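Steltent Residents' Help Pages
Kitchens, storage and shared supplies

Tiered acrylic stand or basket for a small refreshment point?

Posted by Meenakshi Rawat, 19 Mar 2026

I am responsible for the refreshment point on the second floor of Berkell House, which serves 52 residents and a changing number of visitors. At present all supplies are kept in a single deep drawer. Residents have asked that drinks and snacks be put where they can be seen, and I have been given a budget sufficient for one clear stepped stand and one or two plastic baskets.

I should be grateful for guidance on the following points. Which goods ought to be placed on the stand, and which in the basket? Is it acceptable to lay a carton on its side if it is too tall or too unsteady to stand upright? Finally, is a basket with slotted sides suitable for small bottles, or should a closed tub be preferred? The table in question is used for other purposes in the evening, and everything must be capable of being cleared from it quickly.

Gaurav Agarwal
Replied the same day

The arrangement you describe is in use at the Tiwari Road building, where I have overseen the supplies table since last June. I set out our practice below in the hope that it will be of use.

The stand should be reserved for goods that residents choose by sight. Taller containers are placed on the top tier, where they do not hide anything behind them. Packets and cartons go in the middle. The lowest tier, being nearest to the person choosing, is best kept for a drink that is taken often. A carton may certainly be laid on its side, provided that it is sealed and that the printed name can still be read. Once opened, it must stand upright or be removed to the refrigerator.
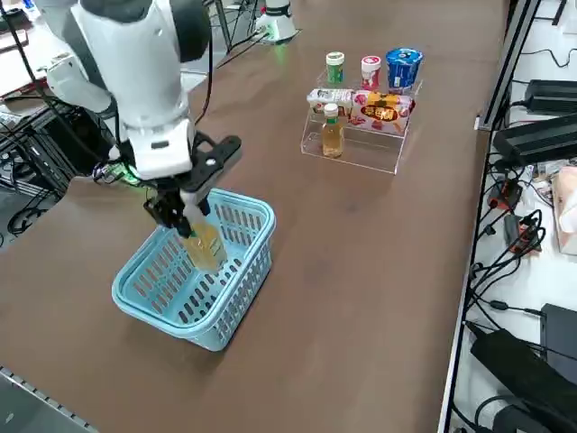 Stepped stand with bottles and packets; light blue basket alongside for small items.

The basket should be treated as the place for goods that are leaving the table. In our case, that means small bottles to be returned to the cupboard at the end of the day. Slotted sides are quite suitable for this purpose. They allow the contents to be checked at a glance and the basket may be rinsed and drained without difficulty. The narrower the slots the better, as small sachets will otherwise work their way through. A thick rim is also worth having, for it is more comfortable to carry when the basket is full.

With regard to clearing the table, we ask that the stand be emptied from the top tier downwards. The stand is then lifted with both hands from beneath. It should not be carried while loaded. Our first stand was cracked in precisely this manner, and the replacement took 50 days to be approved.

Clear acrylic should be wiped with a soft damp cloth only. Abrasive pads and spirit-based sprays will leave it cloudy.

Skeroteck_Stores

Baskets are fine. We use two. Do not purchase the cheapest stand, as the steps on ours were too shallow for anything wider than a tin and the larger tubs had to live elsewhere. Measure your widest container first.

Meenakshi Rawat
Further note from the original poster

I am obliged to both contributors. I have measured our containers as advised and the widest is around 100 mm across – slightly more than I had supposed – so a stand with deeper steps will be requested. One basket with narrow slots will be ordered at the same time.

One matter remains open. Several residents have asked that household bottles, such as hand lotion, be kept on the same stand as the drinks. My own inclination is to refuse and to provide a separate shelf by the sink. If any other building has a written rule on this subject, I should be glad to receive a copy of the wording.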